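Support > Gripper units > Manuals > Section 7: Faults during rim pick

Print this page | E-mail this page

7.3 Gripper stops before closing (fault 253)

This section is for the operator who runs the Narnex gripper unit with shallow dishes and trays. Fault 253 means that the fingers received the command to close, but the drive found resistance too early. The arm then holds its position and the fingers stay where they are. In most cases nothing is broken. The usual cause is a wrong approach height, so that a finger pushes on the rim from above and does not pass beside it.

CAUTION: The arm is still under power when fault 253 is shown. Do not put your hand between the fingers, also not for a short moment to take the tray out. Press the stop button first and wait until the status lamp on the Bitar controller is steady.
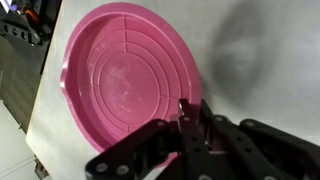
The approach height must be set again for every new shape of dish. Do not copy the value from a flat plate, even if the diameter is the same. A molded dish, such as the pink one with the ring-shaped ridges, has several heights close together: the raised outer rim, the rings and the flat disc in the center. The height must be taken at the outer rim. If you take it at the disc, the value is too low and the fault will come back at the first pick. Keep the pick point away from the small spout too, where the edge bulges outward and the fingers will not meet it evenly.

To clear the fault and set the height:

1. Press the stop button. Wait for the steady lamp.
2. Turn the mode key to MANUAL.
3. Raise the arm straight up with the jog keys. Do not move it sideways while a finger is near the rim.
4. Check both fingers and all link bolts. If a bolt can be turned by hand, stop here and go to 7.5.
5. Wipe the rim of the dish with a dry cloth. Powder on the rim can make the dish slide at the second try.
6. Lower the arm slowly beside the rim and save the height as Point 17.
7. Release the stop button and acknowledge the fault.
8. Run one pick at slow speed with the safety door closed.

NOTE: The controller accepts up to 41 saved points. When the list is full, it keeps the old value and gives no message — delete the points you do not use before step 6.

If the fault appears again after step 8, do not raise the force limit. A higher limit hides the fault and can bend the finger links. Write down the fault number and the saved height, and send both to the Skaltville service desk. Units installed at the Nellholm site before the February update must be updated first, see 7.6.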